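Security deposit not back after 3 weeks
Tenants and Renting > Moving Out

leokadia_t
Moved out of my place on Szczepańska at the start of June. The lease says the deposit comes back within 14 days of handing over the keys. Deposit was 1,830. So far nothing, and the agency (Trustora) says the owner is "reviewing the condition of the flat." I have a signed handover sheet with no damage listed. How long do I wait before I send something formal?

bpietrzak
You don't wait. Send a letter today by registered mail and give them seven days. Attach a copy of the handover sheet and keep the original.

Tumow_Zuza
I'd call the owner first. When I rented in Tumow the agency sat on my deposit and the owner had no idea. One call and it was paid that Wednesday.

bpietrzak
A call leaves no record. If they come up with a cleaning charge later she has nothing in writing.

Tumow_Zuza
She can call and then write. A letter with a deadline as first contact makes people dig in.

bogdan_z
Does the lease mention cleaning? Mine had a flat fee of 200 on the last page and I missed it. They can take that if you signed it.

leokadia_t
Just checked. There is a cleaning clause, but it only applies if the flat is "not left in a swept condition." The sheet says swept, windows washed, oven clean. I don't have the owner's number, only an email address from the first lease.

renata.w
Then email the owner and copy Trustora. Put your bank details in again so they can't say they were missing. That was the excuse I got in Zirnau, and it cost me another month.

bpietrzak
Fine, but the registered letter still goes out the same day.

leokadia_t
OK, doing both. Email is sent, with the sheet attached. The post office is open until 7 so I'll take the letter after work.

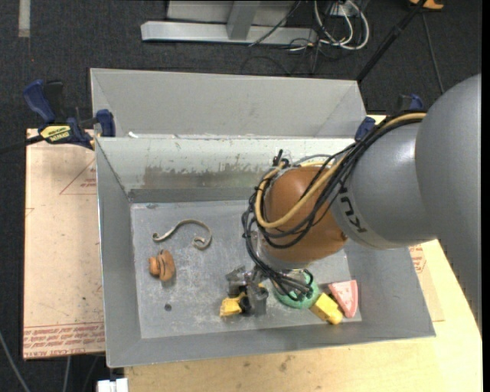
I'll post again when I get an answer from either of them.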